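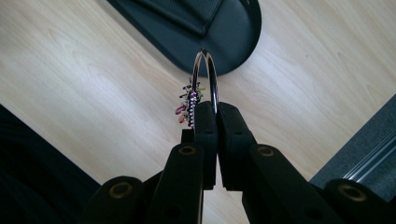
Demetrio Cuesta
商户名录系统二线支持

工单中心 > 商业区数据服务 > Drorninham 商户名录 > 已解决

标题:大卖场关店后,Drorninham 名录中大量商户被标为“已停业”

优先级:高
提交人:Begoña Garrido(Goltbridge 商圈办公室)
涉及模块:Sowa 名录后台、Bravudlow 地址导入
状态:已解决,遗留事项见文末

问题描述

Begoña Garrido 的原话如下:

“Drorninham 路口的大卖场这个月关门了,我们昨天下午在后台把它改成‘已停业’。今天上午接到好几家店的电话,说在网上名录里查到自己也停业了。理发店、修鞋铺、两家餐馆都有,都在正常营业。有一家餐馆的送货商看到名录以后把今天的货停了。请尽快处理。另外,办公室下周要拿名录里的营业数字去开会,讨论卖场空出来以后怎么办,数字不能是错的。”

附件是公开页面的截屏和一份打电话来的店铺名单。

现象确认

09:20 登录后台,Drorninham 片区登记商户总数 993,数量与上月导出一致,没有丢记录。

09:25 按状态筛选,“已停业”332 家。上月导出里这一项是 31 家。也就是说,昨天下午到今天早上之间,多出来的那一批都被改了状态。

09:40 抽查名单上的理发店。状态字段为“已停业”,修改人一栏写的是“系统”,没有人工操作记录。修改时间是昨晚 23:10。营业时间、电话、店主信息都没动。

09:50 问了 Begoña Garrido,办公室昨晚没有人在后台操作。她那边只在下午改过卖场那一条。

10:05 公开页面读的是后台状态,缓存正常,排除显示问题。

临时处理

10:15 先关掉 Drorninham 片区的公开状态标签。页面上仍能查到商户的名称、地址和电话,只是不显示营业或停业。其他片区不受影响。

10:20 暂停 Bravudlow 的夜间导入任务。23:10 正好是它跑的时间,查清以前不让它再跑。

10:30 通知办公室,可以告诉来电的店主:错误标签已经撤下,资料没有丢。送货商那边我们没有联系方式,由办公室打电话解释。

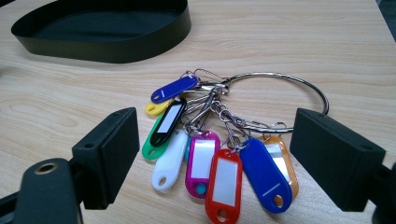 原因排查

第一个怀疑对象是 Bravudlow 发来的地址文件。Yurani Londoño 把昨晚的文件和前一晚的逐行比过,除了卖场那个地址多了“空置”标记,其他没有变化。文件本身是对的。

第二个怀疑对象是批量编辑。后台有一个按地址段批量改状态的功能,如果选错范围会有类似结果。操作日志里近期没有使用记录,排除。

后来看被改商户的共同点。它们不全在卖场那栋楼里,有的在马路对面,有的在后街,所以按地址归类看不出来。换成按“所属商业体”字段归类就清楚了:被误改的商户,这个字段填的都是卖场。

这个字段的来历,问了早年做录入的 Begoña Montes。她说当初录名录时,沿街小店没有商业体可填,而表单不允许留空,录入人员就统一填了最近的大店。当时字段只用于打印地图时的分组,填什么都不影响营业状态。

Sowa 后台在最近一次更新中加了一条规则:商业体停业时,下属商户如果没有单独填过“状态确认日期”,就继承商业体的状态。本意是整座商场关闭时不用一家一家改。规则由导入任务触发,所以办公室下午改完没有反应,到了夜里才生效。

沿街小店大多没有填过状态确认日期。填过的那些没有被改,这也解释了为什么同一条后街上有的店正常,有的店不正常。

在测试环境里复现:取一份上月导出,把卖场改为停业,手动跑一次导入,结果与线上相同。清空“所属商业体”以后再跑,小店状态不变。

修复步骤

1. 从昨天下午的备份中取出 Drorninham 片区的状态字段,只取这一列。不做整库恢复,今天早上已经有店主自己登录改过营业时间,整库恢复会把这些改动冲掉。

2. 以商户编号对照,把修改人为“系统”、修改时间为昨晚 23:10 的记录还原为备份值。卖场本身保持“已停业”。

3. 在 Sowa 后台关闭状态继承规则。Emiliano Paredes 确认过,目前没有别的片区在用。

4. “所属商业体”改为可留空。沿街小店的这一项全部清空,真正在卖场楼内租铺位的商户保留。楼内外的划分由办公室提供名单,我们照单导入。

5. 手动跑一次 Bravudlow 导入,跑完再查一次状态数。

6. 恢复公开状态标签和夜间任务。

第 4 步耽误的时间最长。办公室手里的租户名单是纸质的,Begoña Garrido 下午才录完发来,里面有几家店改过招牌,名字和名录对不上,逐家打电话核过。

结果

16:30 还原完成。原先的 31 家停业商户状态不变,卖场单独停业,误改的全部恢复为原值。

16:45 手动导入跑完,数字没有再变。

17:00 公开标签恢复。我们和办公室各自抽查了后街和卖场对面的店,都正常。

次日早上复查,夜间导入已按时跑完,没有异常修改。

会议用的数字重新导出,已发给办公室。提醒一点:导出里的“营业”只表示名录中没有登记停业,不代表有人去店里看过。关店以后客流怎么变、后街的店能不能撑住,这份数据回答不了。Begoña Garrido 说会在会上把这个说明念出来。

遗留事项

卖场楼内还有 2 家商户状态待定。一家是配钥匙的柜台,一家是药房,租约都挂在卖场名下,是否搬走还没有定。暂时按营业显示,备注栏写了“以店内通知为准”。定下来以后请办公室直接在后台改,不必另开工单。

状态继承规则以后如果要重新启用,需要改成先列出受影响商户,由人确认以后再写入。已转给 Emiliano Paredes 排期,目前没有日期。

其他片区的“所属商业体”字段可能有同样的填法,Yurani Londoño 在查,查完另开工单。

读者评论

后街修鞋的:我那家当天上午也显示停业,下午看就好了。有个老顾客专门打电话问我是不是跟着卖场一起走了。名录上能不能让店主自己点一下“今天还开着”?

Demetrio Cuesta 回复:店主登录以后,在“状态”页里点“确认营业”就会写入状态确认日期。按钮一直有,位置比较靠下。

Begoña Montes:补充一句,当年地图分组用的是同一个字段,清空以后印刷版地图上沿街小店会落到“未分组”。下次印之前记得改成按街名分。

路过的居民:卖场关了以后买菜要坐车,想问名录能不能按“卖蔬菜”来筛。现在只有“食品”一个大类,烟酒店也在里面。

Yurani Londoño 回复:分类不在这个工单范围内,已经记到需求表里了。

餐馆店主:送货商那边第二天恢复了。那天的损失找谁谈?

Begoña Garrido 回复:请带上当天的订货单到办公室来,我们先登记。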